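**Policy freezes mid-grasp when the utensil is shiny – perception or planner?**

Posted 8 Jun 2021 by mangubat_bench

I'm running a tabletop manipulation setup on a play kitchen counter. The stack is Tullilix for motion planning and our own pose estimator on top of RGB only. The task is to grasp a spoon by the handle and place it in a steel pan. Out of 174 logged episodes, 130 finish. Most of the rest stall after the gripper closes. The arm holds position and the planner log repeats this:

`goal pose rejected: target moved > tolerance (code 3314)`

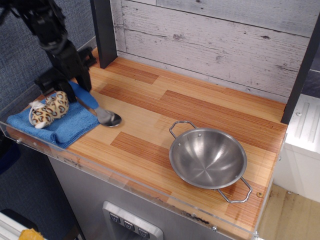
The tolerance is set to the Citley default and I haven't touched it. Joint torques look normal during the stall. If I restart the node, the next plan usually goes through, so I doubt it's a reachability problem. I'd like to know where to look before I start changing thresholds.

**sikard_user**

Code 3314 comes from the goal monitor, so the planner is only passing along what your estimator told it. Plot the raw target pose against time for one stalled episode. My guess is that the estimate jumps between the spoon bowl and the pan. Both are polished steel and they sit close together, and once the fingers cover part of the handle your estimator has less blue to work with. 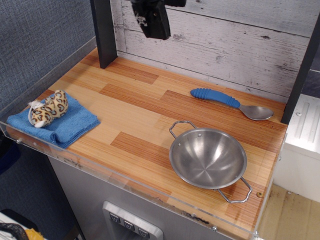 *Spoon behind the pan, gripper clear of both.*

A layout like this one should give you a steady pose, so use it as your baseline. Two things to try:

- Segment the handle by color and fit the pose to that alone. Mask out the towel first – it's blue too and a wide hue range will grab it.
- Freeze the target pose when the gripper reports closed. After that, take the spoon pose from forward kinematics plus the grasp offset.

The second one fixed it for me. In the config it's `latch_on_close: true` under the monitor block.

**tray_and_error**

Had the same thing, I just raised the tolerance and it went away.

**cfg_reader**

Raising the tolerance hides the jump, and then you place the spoon wherever the bad estimate says. I'd latch the pose first. Also check your timestamps. In episode 1854 of our own set the camera clock had drifted, and the monitor was comparing a fresh pose to an old one. It printed the same code.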